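Mudgway Public Library
January 28, 2023
The Library is today publishing the results of its review of overdue charges. The review was led by Harriet Achterberg, Head of Member Services, and its findings were accepted in full by the Board. The main points are set out in this thread. 1/19

Mudgway Public Library
From the start of March, the Library will no longer charge daily fines on any item borrowed on an adult, teen or child card. This covers books, audiobooks, magazines, music and films. It applies at all three branches: Central, Pikement and Sullomard. 2/19

Mudgway Public Library
Existing overdue fines will be removed from member accounts on the same date. Members do not need to apply. A total of 3,257 accounts now carry a balance made up only of daily fines, and each of these will be returned to zero. 3/19

Mudgway Public Library
Charges for lost or badly damaged items will stay in place. An item is treated as lost once it is six weeks past its due date. The charge is the price the Library paid for the item, with no handling fee added. 4/19

Mudgway Public Library
If a lost item is later returned in fair condition, the charge will be canceled. Where the member has already paid, a refund may be requested at any branch desk within one year of payment. Please bring the receipt if you still have it. 5/19

Mudgway Public Library
The review looked at who was paying fines and who had stopped using their card. Cards blocked for small balances were most common in the streets served by our Sullomard branch. Many of them belonged to children under 12. 6/19

Mudgway Public Library
Under the old rules, a card was blocked when the balance reached $10. A family with several picture books out could reach that figure during a single school break. Staff at all branches told the review that these talks at the desk were among the hardest parts of their work. 7/19

Mudgway Public Library
"Parents would come in to pay and leave without borrowing," said Elsie Tipoki, Branch Manager at Sullomard. "We would see them at story time, and the children would put the books back on the shelf before they went home." 8/19

Mudgway Public Library
The review also considered the case for keeping fines. Several members wrote to say that a fine is fair to the next person waiting. The Board took this concern seriously, and the rules on reserved items have been tightened as a result. 9/19

Mudgway Public Library
An item with a waiting list cannot be renewed. If it is more than seven days late, the member will be unable to borrow further items until it comes back. The block lifts as soon as the item is checked in – there is nothing to pay. 10/19

Mudgway Public Library
Items with no waiting list will renew on their own, up to three times. Members who have given us an email address will receive a notice each time. Members without email may ask for a printed list of due dates at the desk. 11/19

Mudgway Public Library
On the budget: daily fines made up less than one percent of the Library's income last year. Part of that was spent on collecting them, including postage and the yearly contract for the Prikow billing system. That contract ends in March and will not be renewed. 12/19

Mudgway Public Library
The remaining gap will be met from the general operating fund. There will be no change to opening hours or to the money set aside for new books. The full figures appear in the second appendix to the report, prepared by Visitación Calvo, Finance Officer. 13/19

Mudgway Public Library
Some items are outside the new rules. Meeting room keys, museum passes and interlibrary loans will keep their present charges. Interlibrary loans belong to other systems, and we are bound by the terms of the lending library. 14/19

Mudgway Public Library
Members whose cards were blocked may begin using them again on the first open day in March. Cards that have expired can be renewed at any branch with one form of photo ID and proof of address. A parent or guardian should come with members under 12. 15/19

Mudgway Public Library
We would also be glad to have long-overdue items back, whatever their age. They may be left in the outdoor book drop at Central or Pikement at any hour. The drop at Sullomard remains closed while its door is being replaced. 16/19

Mudgway Public Library
Questions about a particular account should be made in person or by phone, so that we can protect your privacy. Please do not post your card number in reply to this thread. Ewan Costigan and the Member Services team will answer general questions here until the end of the week. 17/19

Mudgway Public Library
Printed copies of the report are held at the reference desk in each branch. A large-print edition and a Spanish edition, translated by Flor Arboleda, are also available. Copies may be taken home and need not be returned. 18/19

Mudgway Public Library
The Board will look at the new rules again after 12 full months, using return times, waiting times and the number of active cards. The results will be published in the same way as this report.

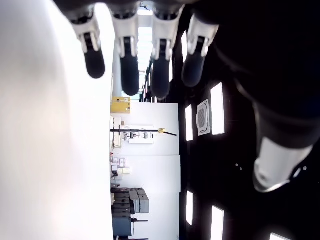

Written comments on the rules will be accepted at any point during that period, at the desk or by mail to the Central branch, and will be passed to the Board ahead of its discussion. 19/19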